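Fleet news: the Mekon gets her gearbox back

Well, she moves! After the winter we've had I wasn't sure I'd get to type that, but on Friday the old Mekon coach rolled out of the Kelmendi yard under her own power, went down to the Dratulham turnaround and came back again with all her gears and most of her oil. I drove out and Kastriot Janevski drove back, and we only argued over second gear, which still wants a good long pause before you ask for it. Double-clutch her and she's sweet as anything. Rush her and the whole street knows.

For those who missed the last issue, the trouble was a chipped tooth on the layshaft. We'd been hearing it for a couple of seasons and telling ourselves it was the differential (it wasn't). Kastriot found a donor box in a barn near Kistberg, complete but full of something that used to be grease, and he's been building one good unit out of the two ever since. The bell housing took longest. Ours is the early pattern with the smaller bolt circle, so the donor housing was no use at all and we had to clean up the original and plug an old crack near the starter mount.

While she was up on stands I finally got under the back end and copied the number off the rear crossmember. It reads 2,418, and that settles an old question. The club register has had her down as 2,481 for as long as I've been a member, and I'd bet somebody swapped two digits when the cards were typed up. If anyone has the original delivery sheet, or even a decent photocopy, I would love to see it.

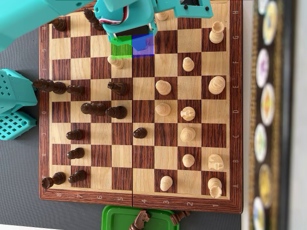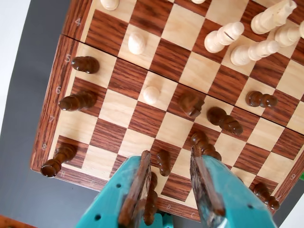
Two views of the chessboard.

Next up is the cooling system. She ran at 193 degrees on the flat, and I was perfectly happy with that, but she was nearly up to 200 by the top of the hill and I didn't care for it one bit. The radiator was rodded out years ago by the previous owner, or so he told me, and I'm starting to have my doubts. We'll pull it before July and have it flow tested. The water pump gland needs repacking too, so those two jobs can go together.

Inside, the seats are back in on the driver's side and the moquette has cleaned up better than I dared hope. We're still short one ashtray and the chrome trim from above the rear window. I'd also take a pair of the small oval marker lights if you have some in a box somewhere, any condition, as long as the lenses are glass. Call me any evening after 6, and let it ring, the phone's a long way from the shed.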